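# Preguntas frecuentes: ¿pueden ya las máquinas con las tareas de casa y de taller?

Última revisión: 09/10/2018. Responde el equipo de Mosteo. Recopilan Refilwe Adams y Engelbert Moser.

**¿Hay ya un robot que doble la ropa?**

Con condiciones. En nuestro banco de Clemmont una máquina dobla toallas del mismo tamaño si se las entregan extendidas. Con un montón de ropa mezclada todavía no la dejamos sola.

**¿Por qué cuesta tanto la tela?**

Una caja tiene la misma forma antes y después de cogerla. La tela cambia en cuanto se toca, y lo que el programa sabía de ella deja de servir. Las piezas estrechas y las estampadas dan más guerra: el dibujo se dobla con el tejido y cuesta distinguir un borde de un pétalo. 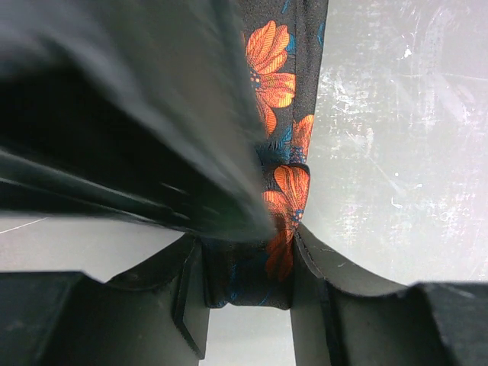 *Tira de tela negra con flores naranjas, fruncida entre los dos dedos de la pinza.*

**¿Cuántos intentos habéis hecho?**

En la serie que empezó en marzo llevamos 1,752 agarres de tela, de los cuales 793 se dieron por buenos. «Bueno» quiere decir que la pieza sube, no se suelta y acaba donde tocaba. Themba Zwane lleva la hoja de resultados y es bastante estricto — un agarre que arrastra otra prenda cuenta como fallo.

**¿Una pinza de dos dedos es suficiente?**

Para coger y trasladar, muchas veces sí. Para alisar, anudar o dar la vuelta a una manga, no. Con dos dedos la tela se frunce en el punto de agarre y hay que volver a extenderla, cosa que a una persona le lleva un segundo y a nuestro sistema bastante más.

**¿Dónde se coloca la cámara?**

En la muñeca, mirando hacia los dedos. Se ve bien el punto de contacto y mal casi todo lo demás. Para decidir por dónde empezar usamos otra vista desde arriba.

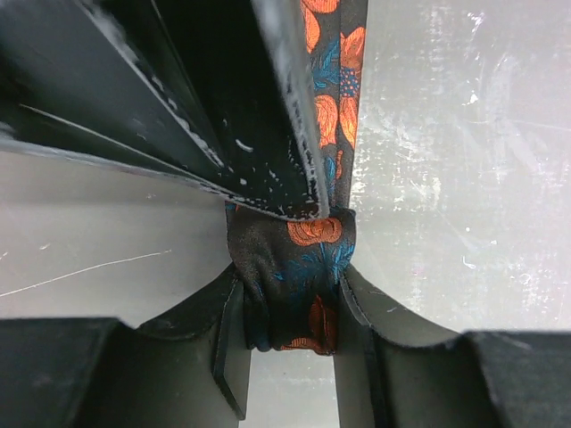
*Tela estampada sujeta entre los dedos, con un objeto negro plisado por encima.*

**¿Y si hay otras cosas junto a la tela?**

Es el caso normal en una casa y el que peor llevamos. El negro sobre negro es especialmente malo, porque los contornos se pierden. Sipho Kekana prueba ahora a mover un poco la muñeca antes de cerrar los dedos, para tener dos vistas del mismo borde.

**¿Qué tareas de taller están más cerca?**

Las repetitivas y con piezas rígidas: cargar bandejas, separar por tamaño, atornillar. En la nave de Mirdale hay un puesto de clasificación que hace más de 3,000 piezas por turno, con una persona atenta a los atascos.

**¿Conviene esperar para comprar uno para casa?**

Para la ropa, sí. Aspirar el suelo es otra cosa y ya se hace razonablemente bien.

**¿Se puede ver una prueba?**

Sí, en grupos pequeños. Las visitas las organiza Bheki Lekota y hay que pedirlas con antelación en la recepción de Clemmont.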